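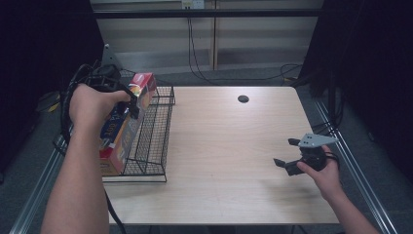
Issue 213

The first thing she tells me is that she hates decanting. "Everyone sends me pictures of pantries full of glass jars," she says, "and I think, great, where did the cooking instructions go?"

She has been sorting other people's cupboards in Humley for years now, and she's the person I wanted to talk to after the holidays left my own kitchen shelves in a state I won't describe. (Crackers. So many crackers.) We met on January 8, 2026, over a pot of tea that went cold while she talked, and I came home and emptied two shelves before dinner.

Her thing is wire baskets. Black mesh, open top, a good raised rim you can grab. She likes them long and she likes them turned so they run front to back, the way a drawer would. "You pull it out, you look down, you put it back. My mother kept everything in a deep cupboard and we ate the front row for eighteen months."

I asked about boxes, my personal downfall. I lay them flat and stack them, and then I want the one on the bottom. She laughed at that - kindly, I think!

"Stand them up. A box with a bright red end and big white letters is already a label, so why would you buy another one? Let it go in at a slant first, then tip it upright against the side. If you push it straight down the corner gets caught in the wire and you bend the flap."

She does the sorting on a table, never on the floor, with the basket on the left and a clear stretch of tabletop on the right for whatever she hasn't decided on yet. Pale wood is her favorite, as she can spot crumbs on it. A grommet hole is fine, she says, but don't sort dried beans anywhere near it.

Her own baskets came from Plundent, and she bought three more in September when the shop in Humley was clearing its shelves. Would she ever go back to plastic bins?

"For flour, maybe. Flour gets through everything."

I bought two baskets on the way home. The crackers have one to themselves.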